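From: Darlene Gill
To: catheter-bench list
Date: Saturday, July 20, 2019
Subject: Re: Hydrophilic coating coming off at the tip

Hi Sepehr, hi all,

Sepehr Amini wrote:
> We're seeing the coating lift on the last bit of the shaft after
> soaking in saline. Friction numbers look great on the first pull and
> then climb on every pull after that. Same dip, same cure, same
> supplier for the tubing. Has anyone run into this with the softer
> tip material? We have to freeze the design in August and I'd rather
> not change the coating now.

Oh boy, yes, we had this one! Ours was on the Jinetti sheath, and we lost most of a spring to it. The first pull was beautiful, the second was OK, and by pull 6 the curve looked like a staircase.

I blamed the cure for weeks. I moved the lamps, I slowed the line down, I drove poor Parviz Sadeghi crazy asking for more samples. Then Fereshteh Mazandarani asked me how we were wiping the shafts before the dip, and I had to go and look. We were wiping them from the hub down to the tip with the same wipe, so whatever came off the shaft ended up on the last stretch. On the stiff tubing you'd never notice. The soft tip seems to hang on to it (I have a theory about plasticizer too, but I can't prove it, so take that with a grain of salt).

What we changed: fresh wipe for the tip, wipe toward the hub, and let the parts hang for 40 minutes before they go in the dip. We pulled eight samples after that and seven of them stayed flat all the way through. The other one had a nick in it, so I'm not counting it against us.
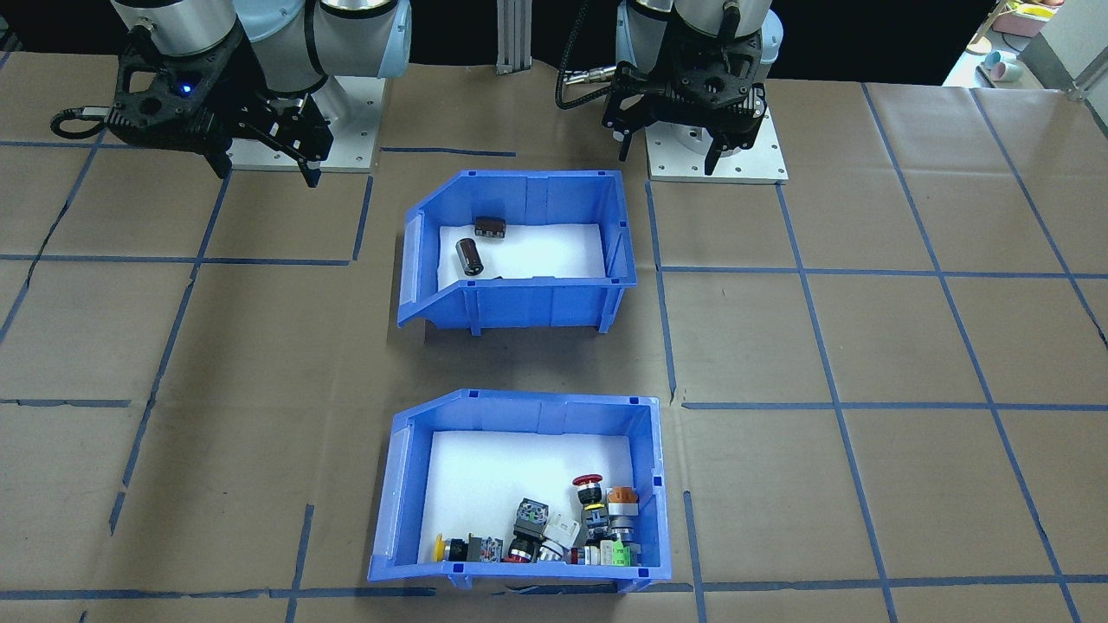 Table with the two blue bins

A couple of other things to check before you touch the coating itself. How long are you soaking? If one batch sits over lunch and the next one doesn't, your pulls won't compare. And look at your clamp pads – ours were worn on one side and pinched the tip a little more on each stroke. Mehrangiz Jafarzadeh caught that, not me. She swaps the pads for every new lot now and writes it on the traveler, and I've stopped grumbling about the cost.

If you can, dye a few tips before and after the pulls. It's cheap and it'll show you whether the coating is coming off in patches or wearing thin evenly. Patches would make me think of the wipe. Even wear would make me think of the cure, and then I'd be a lot less help to you!

Which durometer is your tip, by the way? And did you extrude it in-house or did it come in on spools? Ours sat in a bag for ages before anyone used it, and I've wondered about that bag ever since.

I can send you our wipe and hang instructions, they're only a page. I'm out Monday but back at the bench after that – write me off list if you'd like to talk it through by phone.

Good luck,
Darlene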